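Lekgate Family Clothing Exchange
Progress report to the Jivitz Fund, second period
Jun 21, 2024

Work since the last report has been mostly sorting. The winter collection left us with more bags than the back room could hold, and we stopped taking donations for 6 weeks to catch up. Intake has now reopened with a limit of two bags per household.

We have received 1,342 garments since the grant began. Of these, 717 have gone out to families through the Lekgate and Vogler sites. The rest are in storage, waiting to be sorted, or set aside as rags. Baby clothes go fastest. Women's tops and dresses are the slowest, and we have more printed ones than we can place.

The shelving paid for in the first installment is up along the long wall and in use. Folded stock is kept there by size, with labels on the shelf edge. Unsorted clothing is still the weak point. The two sorting tables planned for this period were delayed by the supplier, so clothes waiting to be folded go on whatever is free, including the small chairs from the children's corner.

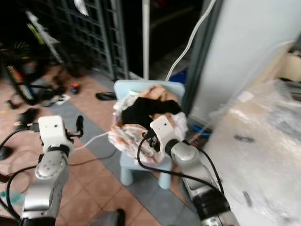

Clothes piled on a light blue child's chair, with a floral print hanging over the front of the seat.

Piles like this slow us down in two ways. Items get creased and have to be refolded, and the children's corner loses its seating on open days. The tables have been reordered from Flukby and the new delivery date falls inside the next period. Until then we have moved the folding sessions to the mornings, when the hall is not booked.

Spending is under budget by the cost of the tables, which will be charged on delivery. We also spent $100 on hangers and a second rail for coats. This was not in the original plan and was taken from the supplies line. No other changes were made.

For the next period we plan to:
Set up both sorting tables and return the small chairs to the children's corner.
Clear the unsorted stock before the school clothing days in September.
Pass surplus printed dresses and tops to the Vogler site, which has more rail space.
Send the fund a full stock list by size.

We are not requesting any change to the payment schedule. Receipts for the shelving, hangers and rail are attached.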